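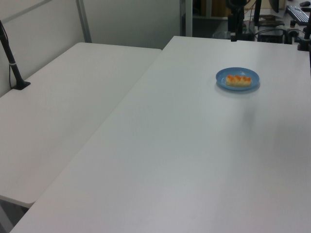

Rimside Commercial Kitchen: Frequently Asked Questions

Bookings and access

What is the minimum booking?
The minimum booking is six hours for the main kitchen and one session for the cold preparation room. Set-up and cleaning are included in booked time.

How do I enter the building?
Entry is by access code from the Naylor Street door. The code is issued by email once the bond has cleared and applies only to the booked period. The Tetside loading dock is for deliveries and is not a pedestrian entrance.

Can I cancel?
Bookings cancelled with at least nine days' notice are refunded in full. After that the fee is forfeited unless the period is re-let. A booking may be moved once without charge, subject to availability.

Registration and insurance

Do I need my own food business registration?
Yes. The kitchen's registration covers the premises only. Each hirer must register their own business with the relevant council and supply a copy before the first booking. Registrations lapsed at the time of entry will result in the code being suspended.

What insurance is required?
Public and product liability cover in the name of the hirer. The certificate must show the trading name used on the booking form – a personal name is not sufficient where the business trades under another.

Equipment

Which ovens are available?
The main kitchen has two combination ovens and one deck oven. The deck oven must be requested when booking, as it is left off between uses. Trays are supplied for the combination ovens only.

Can I bring my own appliances?
Portable electrical appliances are permitted if they carry a current test tag. Gas appliances are not permitted. Total load on the bench circuits must not exceed the rating marked at the switchboard.

Storage

Is overnight storage available?
Cool room and dry storage shelves are let by the month. There are 47 shelf positions, numbered from the door. All containers must be sealed and labelled with the business name, the contents and the date of preparation. Unlabelled items are discarded at the weekly check.

Is freezer space included?
No. Freezer space is let separately and there is normally a waiting list. The Oden annexe freezer is closed each August for servicing, and stock must be removed beforehand.

Cleaning

What condition must the kitchen be left in?
Benches washed and sanitised, floors mopped, filters in place and bins emptied to the skip. A fee is deducted from the bond if further cleaning is needed.

Page last updated 25 December 2019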